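Ulell (Rokholm reissue, boxed cartridge)
Home > Cartridges > Platform and Puzzle > Ulell

Condition: New, sealed
Publisher: Rokholm
Original developer: Ingvarsson
Players: 1 or 2 (taking turns)
Levels: 17
Save: Password, 4 symbols
In the box: cartridge, manual, fold-out map
Availability: In stock
Page last changed: March 13, 2023

About this cartridge

The back of the box calls Ulell "the lost masterpiece you were never allowed to play." We sell the thing, so we would love for that to be true. Ulell was a small side-scrolling puzzle game that came out late in the life of its console, sold badly, and then got expensive secondhand when collectors noticed how few copies were around. Rare and good are separate matters. We played it through before agreeing to stock it, and this page is what we thought.

You play a lamplighter who has to relight a buried town one street at a time. Every lamp you light changes which doors are open and which platforms will hold your weight. For the first few levels this is a lovely idea. The trouble starts in the middle of the game, where several stages can be put into a state that can't be finished, and the only way out is to restart from the pause menu. The new manual describes this as "old-school challenge." The old manual, which is reprinted at the back, just says to press Select and try again.

What the box says, and what we found

"Fully restored by the original team." The credits list Ingvarsson as the rights holder and Rokholm as the publisher. We asked which members of the team worked on the restoration and got a press sheet back. It has the same sentence on it.

"Restored soundtrack." It sounds the same to us as the original cartridge. The cave music still cuts out when you pick up a key. If you grew up with it, that may be a plus.

"Improved controls." Partly fair. The jump is quicker to respond, and you can now climb down a ladder without falling off it. The ice levels still slide more than they should.

"Hours of replay value." There is a second ending. You get it by finding every blue lamp, and the last one is behind a wall with no hint of any kind -- the map leaves it off too. We needed an old strategy guide.

"Two-player action." You take turns. When one player loses a life the other player gets the pad. That's the whole feature.

The box and manual

This is where Rokholm spent the money, as far as we can tell. The box is heavy card with a proper insert, so the cartridge doesn't rattle. The manual is in color and the type is large enough to read. The map is folded tightly and will tear at the creases if you open it every night -- make a copy and keep the original in the box.

The box art is new. Some buyers have told us they wanted the old painting, and we agree with them. Rokholm's answer was that a reversible sleeve was being looked into for January. January came and went. We have taken the line about it off this page and will put it back if a sleeve turns up in our stockroom.

Will it work on my console?

It ran on every original console we tried, and on our shop copy of the Kirnell clone system once we had updated it. On the Kirnell with its older software, the title screen came up scrambled and the game froze at the password screen. The Rokholm sticker says "works on all compatible systems," and we can't work out what that rules out. If you own a Kirnell, update it first.

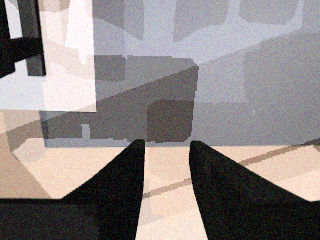
Computer render: black gripper, blue-gray panel behind.

Passwords from the original cartridge do not carry over. The symbols look the same, but the game rejects them. Write down your new ones, and watch out for the moon and the crescent, which look nearly alike on a small TV.

Should you buy it?

If you have wanted Ulell on your shelf for years and won't pay secondhand prices, this is a well-made copy of it. If you only want to find out whether you like it, borrow one or wait for a used copy to come through our trade-in box. We would not buy it as an investment. The phrase "limited run" is on the sleeve, but no number is printed anywhere and Rokholm wouldn't give us one.

Returns

Sealed copies can come back within 14 days for a full refund. Opened copies can be exchanged if the cartridge is faulty. Getting stuck in the clock tower doesn't count as a fault, though we did ask.

Related items
Ulell original cartridge, loose (out of stock)
Ulell fold-out map, spare
Kirnell clone system, refurbished
Clear box protectors, standard size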